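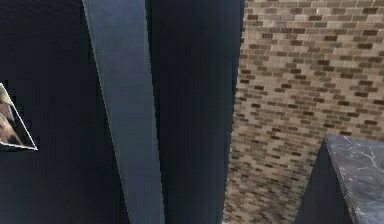

*Dark navy with a strip of paler blue-gray.*

# The Long Life of a Dark Front Door

The town of Osau has 312 houses inside the old wall, and until the 1970s nearly all of them had a front door in the same dark blue. The color came from a paint works on the river called Favano, which sold it cheaply because it made so much of it for barges. When the works closed, people bought what the hardware store had. Most doors turned brown, then white.

Noémi Lengyel moved there from the city to repair furniture and ended up repairing doors. She had a workshop with a wide entrance, and a neighbor asked if she could take the bottom inch off one that was sticking. She has now worked on 40 of them.

"You get down to the blue on almost every one," she says. "Sometimes there are four coats over it. Sometimes there are nine."

The old paint is hard and thin. Later coats tend to come away in sheets once they are warmed, but the blue stays in the grain and has to be scraped. Lengyel keeps a small chip from each door in an envelope with the house number on it. Laid side by side, the chips do not match. Those from the south side of the street have gone gray. Those from the lanes behind the church, which get an hour of sun in January and not much more in June, are close to black.

That difference has become a problem for anyone who wants the color back. Fares Qaisi runs Vasić, a paint shop two towns over that mixes small batches to order. His first customer from Osau brought in a chip from a south-facing door and got a soft slate. The second brought one from the lanes and got something like ink. The two houses are next to each other, and both owners had asked for the original.

Qaisi went looking for a sample that had never seen daylight. He found one under a brass letter plate, where a patch the size of a playing card had been covered for decades. It was darker than the slate and bluer than the ink. He mixed to that, and it is the version most people now order.

A liter costs a little under twice what a standard exterior gloss does. Dark colors need more care on wood that faces south, too. They take in heat, the panels move, and cracks open where the panel meets the frame. Qaisi tells customers to leave the panel edges unfilled and to expect a fresh top coat every five years. Lengyel thinks four.

Her own method is slow. She takes the door off in the morning and hangs a sheet of plywood in its place. The scraping takes two days, the primer another, and each of the three thin coats gets a night to dry. Owners ask if it can be done with the door in place — it can, but the bottom edge gets missed, and the bottom edge is where the rot starts.

There are still plenty of white doors in Osau. One family on the square has decided to keep theirs brown, the color it was when they bought the house. Lengyel fixed the hinges and left the paint alone. She has a chip from it in an envelope with the others.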